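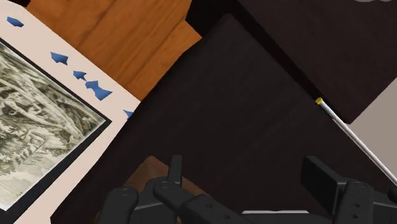
Orkis opens its simulated rooms to outside teams

Posted 4 April 2023

Orkis has released the first part of its collection of robot arm examples, made completely in simulation. The release has 406 recorded runs on tabletop tasks, and it can be used without payment by schools, small companies and people who study at home. The company says that 400 of the runs are meant for training and that the other 6 are kept as a reference, so that every team can check its playback against the same material.

The rooms are furnished like normal homes, with beds, rugs or wooden floors, pictures and the usual things that people leave on a table. Orkis wanted this on purpose. Its earlier collection, published last November under the name Gralix, used plain gray rooms with blocks and cups, and several users wrote that their models became confused when a background had any pattern in it.

An operator controls the arm from a desk with a hand controller, and the software records the movement of the joints together with the camera views. Each run has one written instruction in simple English. When a run is finished, a second operator watches it again and decides if the instruction and the movement agree. Runs that do not agree are not deleted — they go to a separate folder, with a short note on the reason, and this folder will also be published later in the year.

The views come from more than one camera. One of them looks along the gripper fingers, and others look from the side of the room. According to the notes of the release, the side views are more useful for learning how to come near to an object, and the close view is more useful for the last part of the movement.

In the same room there may be objects of very different form, for example a painted teapot with a round body and a boxy brown object in the shape of an instant camera.

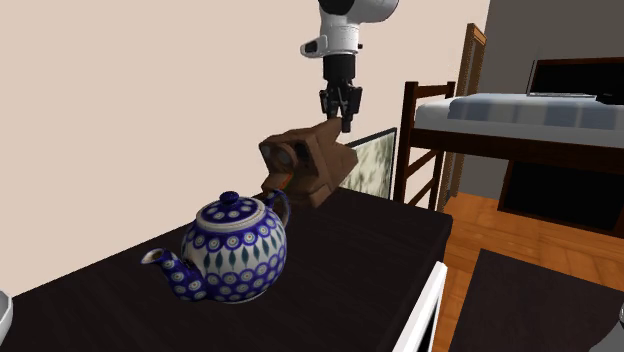 Drulonell, writing on the project's message board, welcomed the furnished rooms but asked for more runs in which the operator makes a small mistake and then corrects it. A model that has only seen clean movements, the message said, does not know what to do after a bad start. Orkis answered on the same board that such runs exist and that they will be marked in the next part.

A second reader, Prosser, wanted to know if the table heights change between rooms. They do, but only in 9 of the rooms for now.

The files can be downloaded one room at a time or all together. Teams that used the Gralix collection do not need new software, but they must update the list of camera names before they load the runs. Questions about the license should be sent through the form on the download page.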